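**Ticket: Stallholder confirmations not received – Sernholm Plum Fair**

Status: Open, awaiting reply from Voma
Category: Online booking
Priority: 2

**Reported problem**

Stallholders who booked a pitch for the Sernholm Plum Fair through the online form have received no confirmation message. Payment was taken in each case. The fair office has been contacted by 3 traders from Zurkholm, all of whom reserved a double pitch on the market square.

**Steps taken**

1. Bookings checked in the Voma account. All 3 are present and marked as paid.
2. Test booking made at 10:15. No message arrived.
3. Sender address changed to the fair office address. Second test made at 10:40, with the same result.
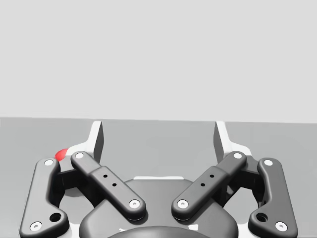
The outgoing message log was then reviewed. Voma applies a limit of 300 messages per month to accounts of this type, and the limit was reached when the September newsletter was sent. Messages above the limit are held – they are not deleted – until the next month begins.

**Interim measures**

The fair office will send confirmations by hand, with the pitch number and arrival time. Traders on the Seo road side must be told that vehicles are to leave the square by 8:30. The cheese and honey stalls keep the pitches they held last year.

**Requested of Voma**

Please raise the monthly limit until the fair has closed, and state whether held messages can be canceled. Duplicate confirmations would show the old arrival time.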